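Wovden Rolled Floor Mat, six months in

I bought the Wovden mat in February to replace a set of interlocking tiles that kept pulling apart at the seams. It lives in the spare room, where I stretch most mornings and where my daughter does her tumbling practice. I paid 539 for the large size, which came rolled on a cardboard core and took two of us to get up the stairs.

The smell was strong for the first week. I left the window open and by the end of the second week it had gone. The ends took longer to settle. I weighed the corners down with books for 15 days, and three of them now lie flat. The fourth still lifts a little if the heating has been on.

Comfort is good. I have bad knees and I can kneel on it through a full session without folding a towel under me. It is firmer than the Lightfoot mat I used before, so balance work is easier, but a fall from any height will still hurt. For tumbling we put a Cliter crash pad on top.
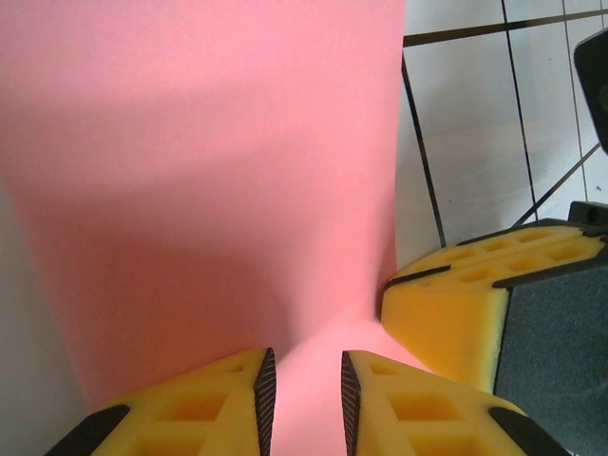

Pink, with the light falling unevenly over it.

Color is a matter of taste. The maker also sells a gray and a dark green, and if you have a dog I would get the gray. Pale hair shows on the green, going by the one my neighbor Natalie Garside has in her garage.

Cleaning is simple. I wipe it with warm water and a drop of dish soap. A spilled coffee came out the same day. Ink did not, and there is a small blue line near the door that I expect to keep.

My main complaint is the underside. On carpet it stays put, but on our wood floor it crept toward the wall until I bought a roll of Rindwood grip tape. For this price that should be in the box. I wrote to the company and got a polite reply from Attila Veres in customer service, who offered me a discount on a second mat - no use to me, as I only have one spare room.

The warranty is two years and does not cover dents from furniture. Keep chairs off it.

Good: firm, easy to clean, kind to knees.
Bad: slides on wood, slow to flatten, heavy.

Four out of five.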